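# Kullix: a plain table of household product recall notices

Hello, and thank you for stopping by! Kullix is a collection of recall notices for things people keep at home (kettles, heaters, baby gates, extension cords, the big kitchen and laundry machines too), typed up into one tidy CSV so that you don't have to click through page after page of scanned letters the way I did. I started it in February for my own use, and it sort of grew from there.

Last refreshed: Tuesday, July 3, 2018

## What you get

- `notices.csv`, with 1,655 rows, one row per notice
- `makers.csv`, with 177 maker names and the spellings I've folded into each one
- `notes/`, my scribbles on the odd cases, in no special order

The columns in the main file are `notice_id`, `maker`, `product`, `hazard`, `remedy`, `models` and `raw_text`. The last one is the full wording as I found it, typos and all, so please don't send me corrections for it (I do love that people read so closely, though).
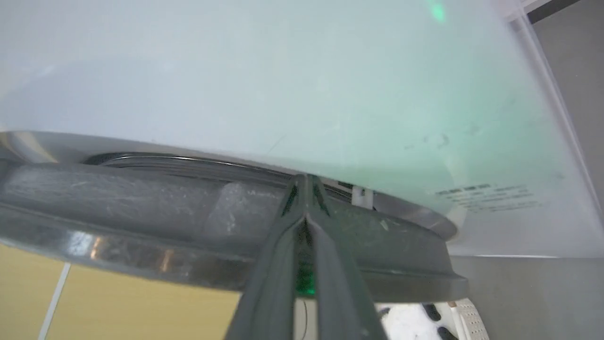

*Small print on white plastic.*

## About the hazard column

I went back and forth on this for a long time. Makers describe the same trouble in wildly different ways: one letter will say a heater "may exceed its intended temperature" and the next will say it catches fire. I kept the list short in the end, with `fire`, `shock`, `fall`, `cut`, `choke`, `leak` and `other`. If a notice names two hazards, the one mentioned first goes in the column and the second goes in `notes/second_hazard.md`. I know that's clumsy. A proper second column is coming as soon as I get a quiet weekend.

Model numbers are split with semicolons. Ranges such as "K20 through K29" are left as written, and if you need them opened up, `expand_models.py` will have a go at it.

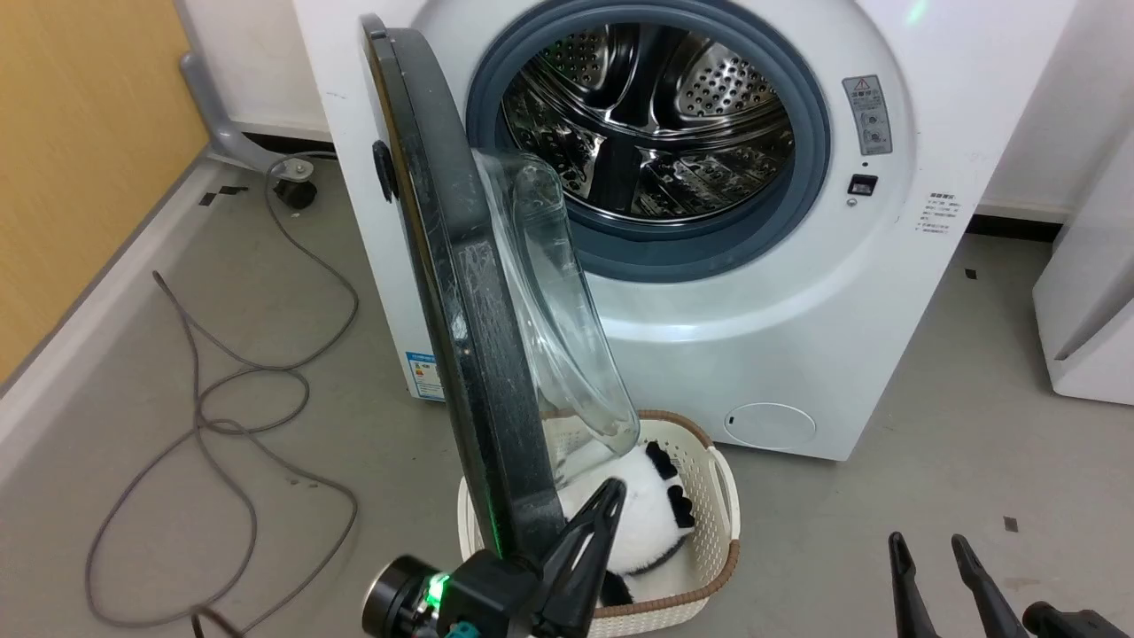
It does fine with plain numbers and gets muddled when there's a letter in the middle, so do check its output before you lean on it. Salma Amrani wrote the first version and very kindly let me put it in here under the same license as everything else.

## Makers with more than one name

Nesier and Gendiver gave me the most grief. Both show up with and without "Home" on the end, and Gendiver has a few notices filed under its importer. They're all joined up in `makers.csv` now. Başaran is stored with its proper letters, so please open the files as UTF-8 or you'll get a little row of nonsense where the name should be.
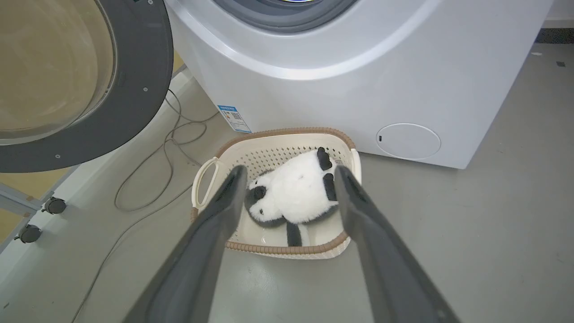
*Reading time: 2 min*

## Duplicates and gaps

I took out 123 repeat notices, mostly reissues where only the phone number had changed. There are more than 500 rows with an empty `remedy`, and I've left them blank where the letter didn't say whether you'd get a refund, a repair or a new one. Please don't read a blank as "no remedy offered"!

## Using it

```
import pandas as pd
df = pd.read_csv("notices.csv", encoding="utf-8", dtype=str)
```

Keep `dtype=str`, or the leading zeros in `notice_id` will vanish.

One more thing, and I mean it: if you want to know if something in your own house has been recalled, go to the maker or the official notice. My table runs behind, and I do make typing mistakes.

## License

CC BY 4.0 for the tables, MIT for the script. The text in `raw_text` belongs to whoever wrote the notice.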